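September 14, 2024

Went to the neighborhood safety meeting at the Rosser library this morning and I'm still a little wound up, so this will be long. I wasn't even going to go! But then my neighbor two doors down had her back window popped on Tuesday night, and they took her bike and a jar of change and (why??) a bag of dog food, and I thought, fine, I'll give up one Saturday.

I counted on a handful of people and there were 54 of us, per the sign-in sheet, squashed into a room with not nearly enough chairs. I stood by the radiator the entire time. Officer Josée Petrenko ran it, and I liked her a lot more than the man they sent last spring, who mostly read off slides. She talks fast and she doesn't dress things up. Somebody asked straight out whether the break-ins on Pridska Street were all the same person and she said she didn't know yet, and wasn't going to guess in front of a room full of people who'd put it online before lunch. Fair enough.

Most of what's going on is garages and cars. People leave the side door unlocked, somebody walks in, somebody walks out with a drill. She said to write down serial numbers and I felt my face go hot, because I have never written down a serial number in my life. Anyway, I got home, made a sandwich, and carried on typing.

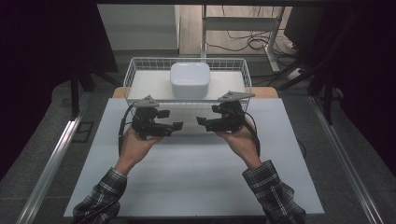
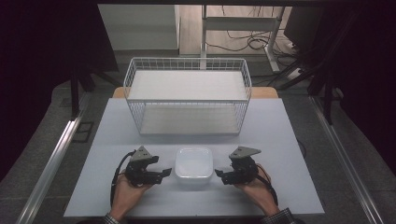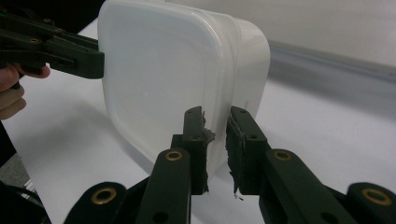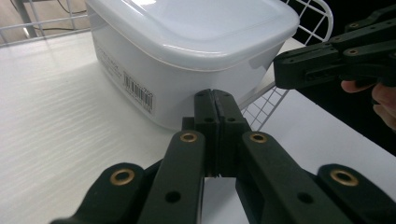 So, the streetlight business. There was a very long argument about the lights on Cemitz Avenue, which have been out since I don't know when. One guy said he'd called the city over and over. Another guy said the lights don't matter, what matters is patrols. Then a woman in the front row stood up and said she walks home from the late shift in the pitch dark and they very much matter to her, thank you, and she got clapped. I clapped. Petrenko said she'd send the request in again under the department's name and see if that moves it along. We'll hear in October, supposedly.

They also want to start up the block watch again. I remember the old one, when I first moved here, and it was mostly two retired brothers in a station wagon, but I'll say this for them, my car never got touched. The new plan is a phone list and a walk around after dinner, in pairs. It would cost 700 dollars for signs and flashlights and vests, and the owner of Cliravov (the tire place) said he'd put in the first 50 if other shops did too. I signed up for Thursdays. I don't know what came over me. I go to bed at nine.

The one thing I didn't love was a fellow at the end going on about kids hanging out behind the laundromat, like that's a crime. They're eating chips! I was going to say something and then I didn't, and I've been annoyed with myself all afternoon — the sort of thing I'll be composing speeches about in the shower all week.

I checked the side door when I got in. Unlocked, of course. Locked it, then locked myself out taking the trash to the curb, and had to go around the front. Tomorrow I'm buying a proper bolt, and I need to take my neighbor something because she still won't sleep with the hall light off. Soup, maybe, or that lemon cake if I have enough eggs.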